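**Progress report to Gratora - shared kitchen refit, Prerano House**
8/24/24

Reporting period: second half of the grant. This report covers the kitchen only. The laundry and the back stairs are reported separately under the Paquette contract.

## Work completed

The old counter and the wall covering behind it were removed in the first week of the period. The wall was found to be out of true by 6 mm at the window end and was leveled before tiling. The mosaic is the blue and teal mix approved with the samples. Grouting and sealing are finished.

The new counter is the marble-patterned type in white and gray. It was supplied by Gedeo in two lengths and joined at the sink. The first delivery had a chipped corner and was replaced at no charge, but the exchange cost us eight working days.

## Kitchen in use

Residents have had use of the room again since the counter was signed off. Small equipment has come back out of storage and is kept on the counter for now: toaster, mugs, canister, utensil holders, cereal jar and a bamboo cutting board. 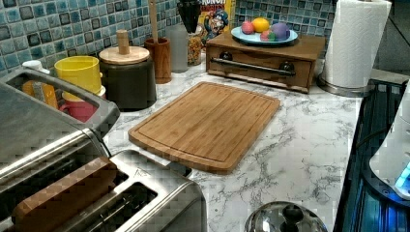
Two points have come up in daily use. The first is storage. The wall shelf in the original plan was dropped when the tiling price rose, so items that would have gone on it stand along the back of the counter. Residents have asked for the shelf to be put back in. The second is cleaning. The mosaic has many more grout lines than the old wall and takes longer to wipe down. The cleaning schedule has been changed to allow for this.

Food preparation is to be done on a board at all times. The counter supplier does not cover knife marks, and a notice to that effect has been added to the house rules.

## Spending

| Item | Budget ($) | Spent ($) |
|---|---|---|
| Counter, supplied and fitted | 1,575 | 1,575 |
| Wall tiling | 700 | 800 |

The overspend of $100 on tiling is covered by the money set aside for the shelf. No further funds are requested for either item.

## Outstanding

- Second coat of sealant at the sink joint
- Price for a shorter shelf, to be fixed above the tile line
- Replacement of one socket cover
- Copy of the Gedeo warranty, to be sent to Gratora with the final invoice

The sealant and the socket cover are booked for September. The shelf depends on the price received - if it exceeds what is left in the equipment line, it will be held over to next year's application.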